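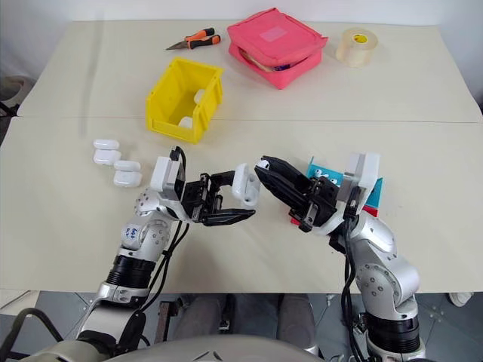
testilby-bench: notes and data card

Right, so this folder holds the recordings and config files from the two-armed robot we've been putting together at the Khalaf workshop. I started writing it up in January and it got very out of date, so I've binned most of the old text and begun again. If you cloned the repo before then, pull it afresh, as the folder names have changed.

Last updated: 30 Sep 2018

What's in it

One job, recorded over and over. The robot works with small white earbud cases, the earbuds that live in them, a two-colour tray and a yellow storage bin. There are some 500 takes in total. Each take gets its own folder with the head camera video, the joint positions for both arms, the gripper openings and a little text file where whoever was driving has typed a comment. The comments are worth a read! Janaína's are very thorough and mine mostly say "ok" or "redo".

The arms are driven by hand through the Leltis controller (our name for the box of bits under the stairs, the wiring diagram is in docs/leltis.txt). Nothing in here was done by a trained policy. I've had a go at training one and it's in the attempts folder if you're curious, but please don't judge me by it.

Why earbuds

Mostly I wanted something fiddly. I'd spent ages on wooden blocks and was bored to tears, and a block is very forgiving about where you grab it. An earbud case is glossy and rounded and will shoot across the bench if you squeeze it a bit off centre. The lid is its own small nightmare (more on that below), and the buds have stems, so they land pointing any old way and you have to think about the angle you come in at.
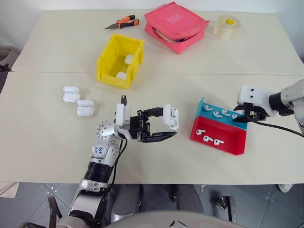 The left arm does the holding and the right arm does the picking. We tried it the other way about for a day and I couldn't get on with it at all, but there's no reason you couldn't swap them in config/arms.txt. If you do, remember to swap the wrist offsets as well. I forgot, and the right gripper went down into the tabletop with a noise I'd rather not hear again.

How the folders are laid out

takes/ has everything, numbered in the order we recorded it
takes/short/ has 100 of them trimmed down to the bit that matters, which is where I'd start
config/ has the arm and gripper settings
docs/ has the wiring, the bolt list and Janaína Cavalcanti's drawings for the finger tips
attempts/ is a mess, sorry

You'll need the Clernow player to look at video and joint data side by side. Any video player will do if you only want to watch.

Things to know before you use it

The bench is two panels pushed together and there's a seam across the middle. It's faint, but my depth estimates went a bit funny near it, so check yours.

The odds and ends along the back (pliers, a pink pouch, a roll of tape) are left in on purpose. I want whatever I train to cope with clutter. They aren't part of the job and the arms shouldn't touch them.

White cases, pale table, white wall. If your detector relies on colour you'll have a rotten time. The edges of the lids are the best thing I've found to lock on to.

In 12 of the takes the joint log stops before the video does. They're listed in docs/short_logs.txt and I leave them out when I train.

Lids: the fingers can get under one if the case is held dead level. Tilt it even slightly and they just skate off. The newer finger tips are better at this, and take comments with "tips v2" in them were done with those.

Still to do

Label the moment each bud is let go of. Janaína has done the first batch and I owe her the rest.

Sort out the cable on the right wrist, it drags.

Use it for whatever you like, and if you get a lid policy working, please, please send it over.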